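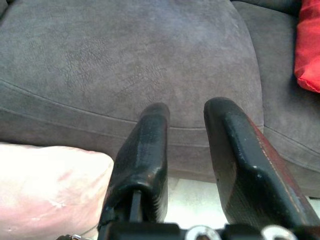 Tue 3 October

Quick one, dinner's in the oven. Finally did the couch. Vacuumed the seat, down the seams, all along the front, then brushed the gray fabric with the soft brush. It goes patchy whichever way you brush it, light here, dark there, I've given up. Found 26 cents and a hair tie down the back. Also a Mostyn reciept from August??

Red cushion stays. Gwilym wants it gone, says it's too loud for that sofa. I like loud. Cover's going in the wash on Friday, cold, wich I forgot last time.

Rug next. Maybe.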